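Notebook, gripper bench. January, started 14:10

Third entry on the dropped-pose fault. Kátia Lacerda closed it yesterday as "marker occlusion, operator error." I reopened it this morning and she knows why, we had it out over coffee. I don't buy operator error as a cause. It's what gets written down when the log is short.

What we have on paper: 200 takes of the chair push, both hands on the backrest. 36 of them rejected because the left gripper's pose jumps partway through. The right one jumped in 9. If this were people being careless with their wrists I'd expect the two sides to be closer than that. Same person, same chair, same lights.

Claneck (our name for the tracking build, for whoever reads this later) reports the jump as a clean track. No warning, confidence stays high, and the left hand simply goes somewhere a hand can't go and comes back. That bothers me more than the jump does. A tracker that loses the cube and says so is doing its job. This one loses the cube and makes something up, and then Murkero trains on it downstream unless a person catches it by eye.

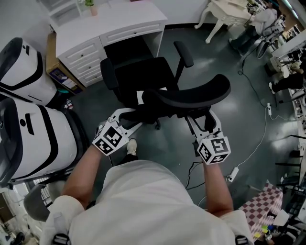
Grip on the backrest is the worst case for the cubes, I'll give Kátia that much. With the jaws closed on a curved edge the wrists roll inward and each cube turns so that one printed face does most of the work. One face alone gives you the flip ambiguity, everybody here has met it. Fine. But it should hit both sides.

Things I checked before lunch:

Swapped the left and right cubes. Fault stayed with the left hand. So it isn't a bad print, and it isn't the glue, which was Rosângela's theory.

Swapped the grippers whole. Stayed left again.

Reran old takes on the previous build. Take 182, which is the ugliest one we own, comes out smooth. I ran it again to be sure I'd pointed at the right folder. Still smooth.

So same recording, different build, different answer. I'd like to hear how the operator managed that.

Rosângela Fontes pointed out, fairly, that smooth isn't the same as correct. The old build filtered harder and could have been hiding the same jump under a nice curve. I have no ground truth for 182, so I can't rule it out. Writing that down so I don't get to forget it when I'm winning the argument.

15:40

Went through the left-side settings with Rosângela. The cube offset for the left hand was edited when we moved over from the Andrade mount, and the edit has no note and no initials. The right-hand value was left alone. Could be the whole thing. Could also be a perfectly good correction, I'm not going to call it until I've measured the part. Calipers are at the other bench.
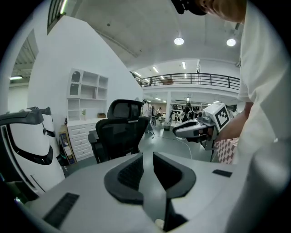

Safety side, separate from the above, and I want it in the book. Murkero's arm is due to replay these pushes under power next. If one flipped pose gets through, the arm is asked to move its left hand a long way in very little time, next to a rolling chair. Gendix's speed limit is supposed to catch that. I asked for the test record and was told it "should be fine," and there is no test record. Until I see one, no replay with anyone inside the tape. Kátia agreed to this without an argument, to her credit.

Also no more automatic accept on takes. Somebody scrubs the left-hand track by eye. Slow, dull, and I don't fully trust it either, a small flip is easy to miss after an hour of looking.

16:55

Measured the left offset three times. It doesn't match what's in the file. It doesn't match the old value either, which I wasn't ready for. Measured again with Rosângela reading the calipers, same number as mine.

To do:
put the measured value in and rerun all 36
rerun the 9 as well, same settings
find out who changed the left offset
ask why confidence stays high through a flip, and don't accept "known issue"
stop test for the arm, with a log this time

Ticket stays open. Kátia, please leave it open.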